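4. Placing and dressing the vanity table

Every retailer's sheet for the Costidero vanity says one person can do this in 10 minutes. Allow longer, and don't believe the part about the mirror leveling itself.

4.1 Pick the wall before you move anything. The table is meant to go flat against it, though few baseboards allow that. Leave space on one side for the stool.

4.2 Lift the table by its underside, one person at each end. Don't pull on the knob. The leaflet calls it a handle, and I wouldn't trust it with more than 5 pounds.

Caution: Keep cords away from the table legs. A leg set down on a cord will rock, and you will blame the floor.

4.3 Stand the oval mirror at the back and check it from the stool, at sitting height. Checking it standing up tells you very little.

4.4 Attach the flowers to one side of the mirror frame only. The brochure suggests both sides, which leaves you a strip of glass to do your face in.

The pink bunch on the right of the carved white frame is about as much as a mirror this shape can take, and the blue stool sits clear to the right of the table.
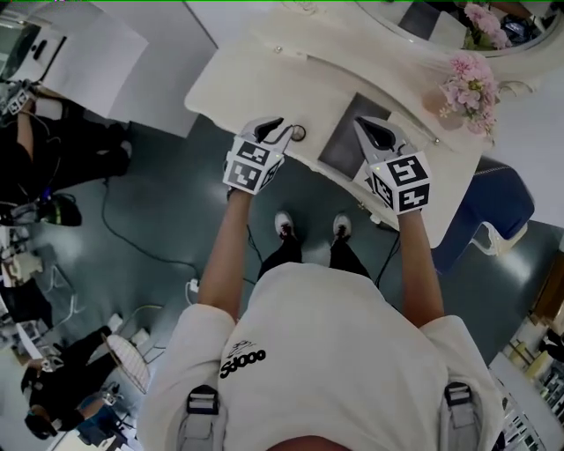

4.5 Wipe the tabletop with a barely damp cloth. Go lightly along the edges of the dark panel. "Stain-proof" is the seller's word, and I have yet to see it tested.

Note: Skip the felt pads in the bag. Paewai sells thicker ones that stay put, or so they claim.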